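Open Day Draws Visitors to the Ilten Laboratory

The Ilten automation laboratory welcomed nearly 200 visitors at its open day in October. Guests attended in groups of 16, and each group watched a two-armed robot work with common household electrical items.

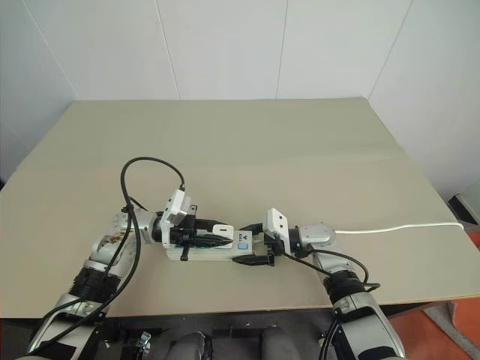 Page last updated: November 11, 2020

The robot held a white power strip between its two grippers, with plugs and a charger block already in place. Eamon Noonan, who led the demonstrations, explained that cables remain difficult for machines to handle – they bend differently each time they are moved.

Each session ran for 22 minutes and closed with questions from the floor. Slides from the talk by Aerts are available from the laboratory office on request.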